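Korex hand grip kit, build it yourself version
Reviewed by Gifty Sowah, 12 April 2025

Bought two of these for our shared shop. You hold one in each hand, do the chore, and the recording goes to train the arm we've been building since August. $200 each as a kit, no discount for the pair. Skevivano sells them ready made but the wait was silly.

Build took me two evenings. 17 screws per side, all the same length thank god. Instructions are one folded sheet and step four is just wrong, the finger joint goes in before the shell closes. Jawad did his by the sheet and had to open it back up. 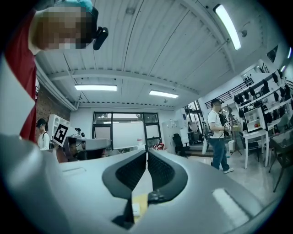 Rubber pads are the best part. Grippy, easy to swap, no glue. Shell is fine, a bit flexy where the halves meet. Wish it came with a spare set of pads tho. 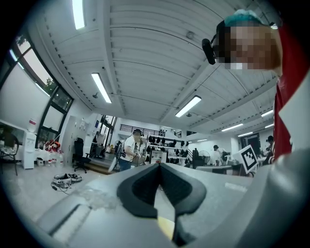
Weight is my main gripe. Fifteen minutes and my wrists know it. The body is big too, wider than I figured from the listing. The pads have thick rounded rims and a textured inner face, and I'd take that over the smooth ones on my old Trestach any day. Marker setup was a pain, print at full size or teh tracking drifts. Ask me how I know.

Software is ok. Crashed twice on the shop laptop, fine since the update. Our log is at 2,778 clips now, mostly drawers and small tools.
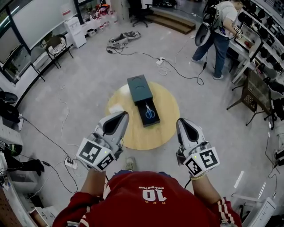 Cable is too short if you like to walk around the table, so budget for an extension. Support answered in a day, polite, sent me a new joint for free when mine came cracked.

Four stars. Would be five with a lighter shell and a instruction sheet that somebody checked. Pui-shan wants a pair for her bench too, so that's probably our next order.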